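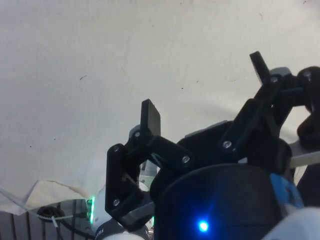 Two-finger gripper with linkage screws and fingertips, against the white cloth.

Home | About Us | Our Cell | Training | Contact

About Us > Workshop and Maintenance

Feltville Automation School teaches adults to set up, look after and repair small robot cells. The school was founded by Gisela Brinkmann, who remains its director, and it occupies the ground floor of a former printing works in Feltville. Instruction is given to groups of no more than 6 students, all of whom work directly on the equipment.

The center of our teaching is a single machine known as the Plurkik cell. It handles cloth: picking up an edge, drawing it across and laying it flat. Fabric is a demanding material for a gripper, and the cell therefore needs regular and careful attention. We have chosen to keep one cell in good order and to teach from it thoroughly – our students learn its habits well, and most find that the lessons carry over to the machines at their own workplaces.

How the Cell Is Looked After

Maintenance is supervised by Bergþóra Ravn, head of the workshop. Each teaching day begins with an inspection of the gripper. Students try every linkage joint by hand for play, with the arm stopped and locked, and check the screws with the driver kept at the bench. A screw that has moved is taken out, cleaned and refitted. It is not simply tightened.

The fingertip pads are wiped with a dry cloth and closed on a strip of paper. If the paper slides out from one side, the fingers are out of line and the linkage on that side is examined. Pads are replaced after 50 hours of handling work, or sooner if a face has become shiny.

Cables receive the same care. The arm is moved slowly through its full reach while a second student watches for any cable that pulls tight or rubs. Ties are left with enough slack for the cable to turn, and the cut ends are trimmed.

Setup and Records

After any repair to the gripper, the open and closed positions are set again and the cell is run at low speed on a plain white sheet. Marks on the cloth are easy to find against white, and a snag in the linkage shows itself early. Full speed is restored only when the supervisor has signed the cell book.

The cell book has been kept since the machine was first installed and now holds 104 entries. Each records the fault, the part concerned, the work done and the name of the student who did it. New students are asked to read it before their first session.

Courses and Visits

The maintenance course runs for 4 weeks, and the next intake is in April. Employers who wish to see the workshop are welcome by appointment.

Feltville Automation School | Contact the office | Copyright 2020 | Back to top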